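The Slow Business of Drying a Board

A plank of hardwood can look finished long before it is. The surface is dry to the touch, the ends have stopped weeping, and the stack has lost the sour smell of the mill. Inside, the core may still hold twice the water of the outer layers. A tabletop glued up from stock in that condition will move for months, and most of the complaints that reach furniture makers in their first heating season start at this point in the process.

Moisture content in wood is stated as a percentage of the oven-dry weight. A freshly sawn board of red oak commonly reads well above 60 percent, and some softwoods exceed 100, meaning the water weighs more than the wood. Interior furniture in most of the United States is built at 6 to 8 percent. Getting from one figure to the other takes most of the calendar between log and table, and a fair share of the cost.

Water sits in wood in two places. Free water fills the cell cavities and leaves first, with little effect on dimension. Bound water is held in the cell walls, and its loss is what causes shrinkage. The changeover, called the fiber saturation point, falls near 28 percent for most species. Above it a board gets lighter. Below it a board also gets smaller, and it does so unevenly: very little along the length, a moderate amount across the growth rings, and close to double that around them. A flat-sawn board cups for this reason, and a square leg cut with its rings running corner to corner can end up as a diamond.

Air drying

The yard at Drustura, a small mill on the Radwood road, keeps its air-drying stacks on concrete piers with the long side facing the prevailing wind. Stickers, the thin strips that separate each layer, are placed at 16-inch spacing and lined up vertically so that the load passes straight down through them. A sticker out of line puts a bend in every board below it, and the bend stays. End grain is coated with wax emulsion within a day of sawing. Uncoated ends lose water many times faster than the faces and split inward, often for several inches, all of which is trimmed and burned.

The customary allowance for air drying is a year per inch of thickness. It is a poor rule. One-inch poplar stacked in April can reach its outdoor equilibrium by midsummer, while two-inch white oak may need the better part of three years. Equilibrium is also a limit. In a humid climate an open shed will not take lumber much below 12 percent however long it is left, and stock at 12 percent brought into a heated house still has some shrinking to do.

The kiln

Drustura runs two kilns, both of the dehumidification type. Warm air is pushed through the stack by fans, gives up its moisture on a cold coil, and is reheated and returned. Charges of four-quarter oak go in after air drying and come out, in an ordinary cycle, inside two weeks. Conventional steam kilns are faster and hotter. The choice depends largely on volume and on the price of electricity.

Speed is limited by the wood. If the shell dries too quickly it tries to shrink around a wet core that will not let it, and it sets in a stretched condition. When the core later dries and shrinks, it is held by the shell and goes into tension. The result is casehardening, a misleading term for a board that is no harder than any other. It may be perfectly flat when it leaves the kiln. Ripped down the middle, it pinches the saw blade. In severe cases the core tears itself open in a pattern called honeycomb, which cannot be seen until the board is cut.

The remedy is a conditioning step at the end of the schedule. Humidity is raised for several hours so that the surface takes up moisture and the locked-in stress relaxes. It adds time and fuel and produces no visible change, and it is the step most often shortened when orders are late. A shop can check for it with a prong test: cut a cross section an inch wide from well inside the board, saw slots to leave two prongs, and watch them. Prongs that stay straight indicate relieved stock. Prongs that curl toward each other do not.

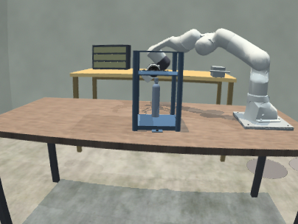 Arellano disagrees with the order of blame here. In a shop that bought from both kinds of kiln over many years, Arellano said, stress from the schedule accounted for a small part of the rejected tops, and the larger part came from good lumber left against an outside wall over a weekend and planed on one face only. The wood was right when it arrived. The shop changed it.

The point is fair, and the measurements support it. A board at 7 percent stored in a room held at 45 percent relative humidity will drift up past 8, and its faces will get there well before its center. Planing one face exposes drier wood on that side, and the board cups within hours. The usual practice is to let stock sit stickered in the shop for a week or two, rough it slightly oversize, let it sit again, and take equal amounts from both faces in the final pass.

Meters help within limits. Pin meters read electrical resistance between two probes and need a correction for species and temperature. Pinless meters sense a field below the surface and need a correction for density. The Masar 2402, a pin model common in smaller shops, has insulated probes that can be driven to mid-thickness, so shell and core can be read separately. A gap of over 2 percentage points between the two is reason to wait.

Allowing for movement

No schedule removes movement entirely. A flat-sawn oak top three feet wide will change by a quarter of an inch or more between a dry January and a damp August in much of the Midwest. Furniture joinery has long been arranged around this. Tops are fastened with buttons in slots or with figure-eight clips. Breadboard ends are glued only at the center, with elongated holes for the outer pegs. Panels float in grooves.

Finish slows the exchange of moisture without stopping it. Film finishes are slower than oils, and a top finished on the upper face alone takes up and loses water mainly through the underside. Drustura now prints a line to that effect on its delivery slips, below the moisture reading and the kiln number.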